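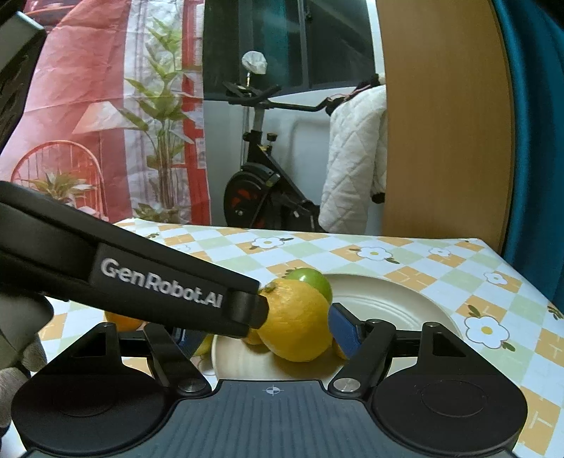 柠檬一个,皮上有个小黑点。

十月一到,我就把家里的腌柠檬重新做一批。去年那批是二月做的,吃到八月见了底,后面两个月炖鸡都只好用鲜柠檬凑合,味道差一截。鲜的只有酸,腌过的有一股沉下去的香,咸味也带着走。

做法没什么秘密,盐、柠檬、罐子、时间。我照的是Behrouz Naseri很多年前抄给我的一张纸,他写得很省,连火候都没有,因为根本用不着火。这几年我改过几处,记在下面,省得明年又翻聊天记录。

## 盐

纸上写的是"多放"。我第一年理解得太保守,三个星期后罐口长了一层白膜,整罐倒掉。现在一公斤柠檬配200克粗盐,压出来的汁不够没过果肉,再另外挤汁补上。不要兑水。细盐也试过,化得太快,全沉在罐底,上面的柠檬没吃到多少盐。

粗盐我一直在Lekden买,散装,自己带袋子去。上个月他们把秤换了,50克以下不好称,所以香料最好在家称好再配。

## 罐子

用过三种。第一种是装蜂蜜剩下的螺口罐,铁盖内侧让盐咬出了锈。第二种是Flundar的卡扣玻璃罐,密封不错,胶圈用一年要换,换下来的那只闻着永远是柠檬味。第三种是陶罐,好看,可看不见里面的液面,我不放心,后来拿去装木勺了。

所以还是玻璃的。罐子烫过以后一定倒扣晾干,我一般头天晚上洗,第二天再装。

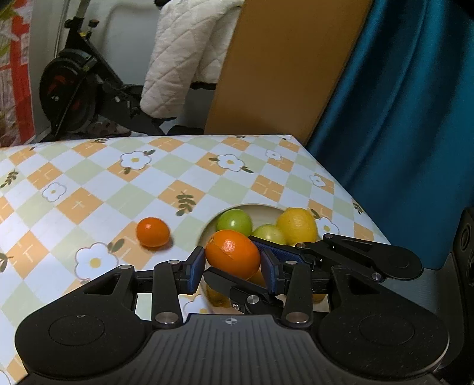 切法是我改得最多的地方。Behrouz那张纸上让从顶端下十字刀,留底不切断,掰开往里塞盐,再合上压进罐里。这样做出来完整,取用的时候却麻烦,一次要捞一整个,剩下半个没处放。我现在直接切成四瓣,撒盐拌匀,一层一层码。白碗里那几样水果,我也都动过腌的念头。橙子腌过一回,皮厚,苦味压不住,三个月以后还是苦,切碎拌进米饭里勉强吃完。绿的那种没有试,听说颜色会变得很难看。要腌还是老老实实用黄柠檬,皮薄一点的更好。

皮要认真洗。买来的柠檬大多打过蜡,我用热水泡一分钟,再拿粗盐搓一遍,冲净擦干。有一年偷懒只冲了冷水,成品液面上浮着一层油似的东西,说不清是蜡还是果皮的油,看着不舒服,只用了果皮,汤汁没敢要。

## 等

头一个星期每天把罐子倒过来放一会儿,再正过来。夜里温度低没关系,别晒太阳就行。一个月可以吃,两个月才好吃。开罐以后进冰箱,每次用干净的筷子夹。

吃的时候一般只要皮,果肉太咸,刮掉或者剁碎了腌肉。炖一只鸡用一瓣半就够,冲一下水,切细丝,关火前十分钟放。早放会发苦,这一点我反复试过。拌鹰嘴豆、拌黄瓜也行,那就不用再加盐了。

鸡我习惯先用姜和洋葱炒过,锅里留点焦底,加水刚没过。橄榄后放,放早了汤会发浑。

Araya的市集上有人卖现成的,小瓶,100克一瓶,我买过一次做对照。他们的更软,颜色更深,偏甜,估计加了糖。配面包好吃,炖菜就不太合适了。
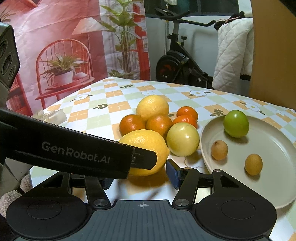 小满看完草稿,说她家从来不加香料,我列的月桂叶和胡椒粒都多余,"盐和柠檬就够了,加了别的,第三个月闻起来像药"。她还说一公斤200克的盐太重,她放166克,从来没坏过。

香料这一条我部分同意。月桂叶一罐放一片,再多确实有药味,丁香我已经不放了。胡椒粒我还是要留,炖鸡的时候正好一起下锅。盐的事没法跟她比,她家厨房朝北,一年到头都凉,我这边下午西晒,少那一点盐我心里没底。这次打算分两罐,一罐照旧,一罐按她的数放,标签上写清楚,放在同一个柜子里。

标签用的是Brultier的那种布纹贴纸,油性笔写上去不会糊。以前用普通纸胶带,罐子一进冰箱返潮,字就没了,有一罐到最后也不知道是哪个月的。

两罐都从今天算起,2023年10月17日,星期二。十二月中开第一罐,到时候再写。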